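From: Miłosz Makowska
To: Edura Residence Pantry List
Date: June 2019
Subject: Re: Packaged noodles and the labeling of boxes

Dear members of the list,

Thank you to those who replied to the notice on dry goods. I am answering Mr. Nowicki's message below, as it raises two points that affect every floor using the shared pantry.

Konrad Nowicki wrote:
> Several packages of instant noodles were delivered to the Żak building
> with the last order. The printing is in Chinese only, and two residents
> have asked how they are to be cooked and whether the ingredients are
> listed. May we place them in the open boxes with the other goods, or
> should they be held back until a translation is available?
> I would also ask whether the 25 boxes ordered from Gokberg are meant
> for the pantry or for the move to the upper floor.

On the first point, the packages may be placed in the boxes. The back of each one carries the information residents need, although the type is small. The cooking directions are at the top, below a line drawing of a steaming pot, and call for 600 ml of water. The ingredients and the manufacturers' addresses are printed in the lower part, together with the maker's web address. A translated sheet will be posted on the inside of the pantry door. Residents with allergies are asked to wait for that sheet before taking a package.

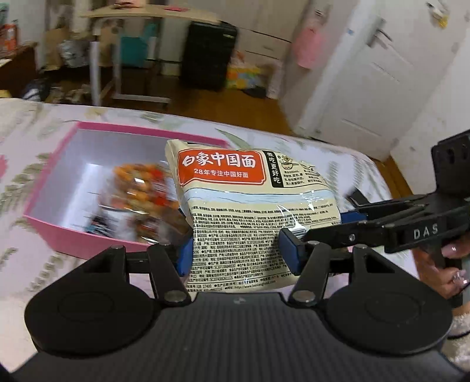 Back of the noodle package, with the orange-red label at upper left and the ingredients in the lower part.

When packing, please stand the noodles upright along the side of the box and keep cans and jars in a separate one. The noodles break easily under weight, and last term 11 packages had to be set aside for that reason. Packages that are creased but still sealed are acceptable. Any package with an open seam should be discarded and entered on the sheet.

On the second point, the Gokberg boxes are for the pantry only. Boxes for the upper floor will be supplied by Fakero under a separate order — please do not exchange the two, as they differ in size and the pantry shelves were measured for the former. Each floor may keep up to 5 boxes at a time.

Floor representatives who need shelf labels may request them by replying to me directly. Please give the floor and the number of labels required.

Sincerely,

Miłosz Makowska
Household Services, Edura Residence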